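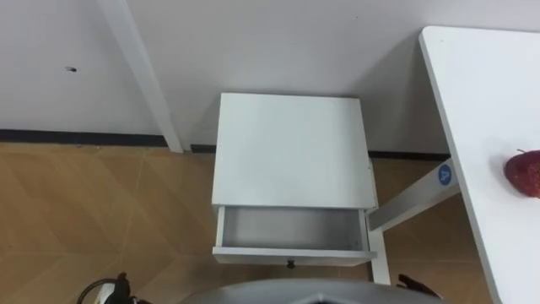 When does the Roltow furniture swap come back? It opens again in the old Hauser hall next month, and this time it runs for two weekends.

2018-10-23 – I've been going to the swap since it was a few tables in a parking lot, so I was pretty happy to get this news! The September round brought in almost 300 pieces, and 280 of them went home with somebody new (me included, I now own a bench I have no room for).

The rules haven't changed much. You bring something clean that still works, you get a ticket, and you trade the ticket for anything on the floor. No ticket? Small stuff goes for a few dollars at the side door, and the money pays for the hall.

What's new is the van. Testico, the moving company out on the Enau road, is lending one for both weekends, and it'll pick up big items inside town limits for free. There are only 28 pickup slots, so call early – last time the sign-up sheet at the library filled before lunch.

Doors open at nine. Mattresses and anything with a gas line still can't come in, and the lot behind the hall fits 100 cars, so maybe share a ride if you're only bringing a lamp.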